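10월, 추출 수율 재측정 메모

지난번 수율 값이 배치마다 흔들린 원인을 물 쪽에서 찾기로 함. 원두는 Vestaven 중배전 같은 봉투에서 계속 사용. 분쇄도는 Tretley 그라인더 눈금 고정, 날 청소 후 첫 투입분은 버림.

조건
물 온도 92도 설정, 주전자 표시값 기준. 별도 열전대로 확인한 값은 표시보다 2도 낮게 나옴. 오차는 보정하지 않고 기록만 남김.
물 경도는 탄산칼슘 환산 62 mg/L와 수돗물 원수 두 가지. 원수 쪽은 적정 값이 오전과 오후에 다르게 나와 오후 값만 채택.
접촉 시간 4분, 침지식. 교반은 투입 직후 한 번만.
여과 후 시료는 상온까지 식힌 다음 굴절계에 올림. 뜨거운 상태로 재면 자동 온도 보정 범위 안이라도 값이 높게 잡히는 경향이 있었음. 증발 때문인지 프리즘 온도 때문인지는 구분 못 함.

저경도 쪽은 반복 측정 간 편차가 작고, 원수 쪽은 편차가 큼. 평균 차이는 편차 안에 묻힘. 이 자료만으로 경도 효과가 있다고 쓰면 안 됨.
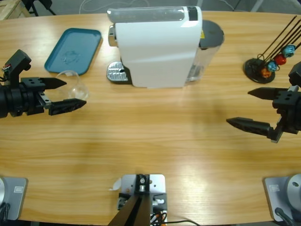

Cyprian Kaczmarczyk의 의견으로는 경도보다 알칼리도를 먼저 봐야 한다고 함. 총용존고형물은 맛을 내는 산이 중화되었는지와 거의 무관하니, 굴절계 값이 같아도 컵 결과는 갈릴 수 있다는 지적. 원수 시료의 중탄산염 적정을 빼먹은 점도 짚음. 맞는 말이라 다음 회차에 추가.

알칼리도 적정 절차는 Skelport 수질 노트의 것을 그대로 가져오되 시료량을 줄임. 종말점은 지시약 대신 pH 4.5로 판정. 전극은 적정 전후로 완충액 확인.

미분 비율도 다시 봐야 함. 체 진동 시간을 55초로 맞췄는데 체 눈에 미분이 뭉쳐 남음. 정전기로 보임. 분쇄 전에 원두에 물을 한 방울 떨어뜨리는 방법은 무게 보정이 번거로워 보류.

여과지는 Cortés 것으로 통일. 이전 회차에 다른 여과지가 섞였을 가능성이 있어 그 값은 표에서 회색 처리함. 삭제하지 말 것.

할 일
원수 알칼리도 적정, 당일 채수분으로.
굴절계 영점은 시료 세트마다 증류수로 다시.
주전자 온도 편차가 수위에 따라 달라지는지 확인. 만수위와 절반에서 각각.
침지 후 가루에 남는 물 무게를 따로 기록. 지금 수율 식은 이 값을 상수로 두고 있는데 근거가 된 측정 기록을 못 찾음. Eustaquio Espinoza에게 원본 표 요청해 둠, 회신 대기.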